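Hoveck Folding Sheet
Tejada Home Textiles > Laundry > Folding and sorting

Order code: Hoveck 5
Sizes: single, double
Colour: earth
Guarantee: 3 years on seams and hem
Dispatch: in 2 working days

The Hoveck is a wide, plain sheet that you lay over a bed or a large table when you want to fold the clean laundry. Many of our customers have no free surface at home except the bed, and they do not like to put the washing on the same cover where somebody slept. With the Hoveck you open it, fold your clothes on it, shake it and put it back in the cupboard.

The colour is one only, and we call it earth. On the screen it can look more green or more beige, and in the house it also changes with the lamp. Please ask for the small cloth sample if the exact tone is important for you. A T-shirt in blue or grey is easy to see on it, and the same is true for white socks, which are so often lost on a white bed.
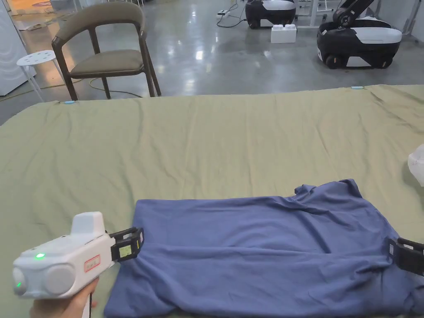
For a T-shirt, lay it flat with the long side in front of you and take the two near corners. Pull a little until the bottom edge is straight. Then let it down and pass your hand from the middle to the outside. The sleeves come last. Nuria Barroso, who wrote the leaflet you receive with the sheet, prefers to begin with the collar, and both ways are explained in it.

The cloth of the Hoveck has some grip. A shirt stays where you leave it, and you can work on the second half without the first half moving. The same grip means that the sheet itself will show wrinkles, above all after the first wash. You do not need to iron it for this work, but if you want it very smooth, iron it on the back side at medium heat.

Fixing it

The sheet is sold with a bag of small clips. On a table, put them along the far edge, so they are not under your arms. On a mattress you can use them or not. If the mattress is thick, we recommend the double size also for a single bed, as the sheet then hangs lower at the sides and does not travel when you pull a garment towards you.
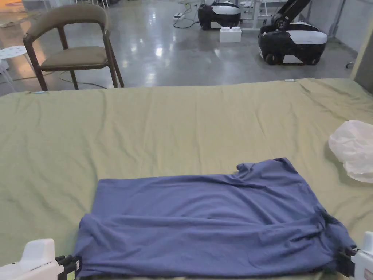 Do not use the clips on a polished or painted table edge without a piece of cloth between. They are strong and can leave a mark. Replacement clips are in the section Spare parts, under the name Pledon, in bags of 7.

Care

Wash before first use, separately, at 30 degrees.
Do not use bleach.
Dry on the line or in the machine at low heat.
Take off all the clips before washing.
Fold it in a different place each time, so the crease does not become permanent.

Questions we receive

Can it stay on the bed all day? Yes, it can. It is not made for sleeping, because the hem is thick and you will feel it.

Is it good for towels and bed linen? For towels, yes. For a large duvet cover, even the double size is small, and it is more comfortable to have a second person at the other side.

Can I order another size? Not at this moment. We tried a narrow model for ironing boards, the Flelley, and we stopped it in January. The remaining pieces are sold in our shop only. 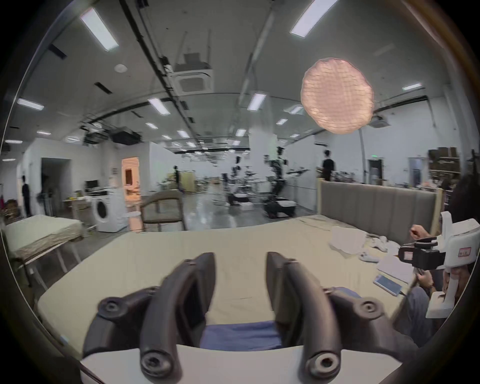

Before you begin, put your phone, papers and packaging on one side, or better on a chair. A folded pile needs more space than one thinks, and small objects have the habit of ending up inside a sleeve. If your washing machine is in the same room as the bed, leave the sheet ready before the programme ends.

From our customers

"I bought the single and changed it for the double after one week. The exchange was easy. Now I fold everything for five people on it." Kirsty Tennant

"Good cloth, the clips are a bit hard for my fingers. My daughter puts them for me." Encarnación Iglesias

Returns are accepted if the sheet is not washed. For samples and exchanges please write to Estíbaliz Pacheco in the shop, and include your order number.

Page revised June 2022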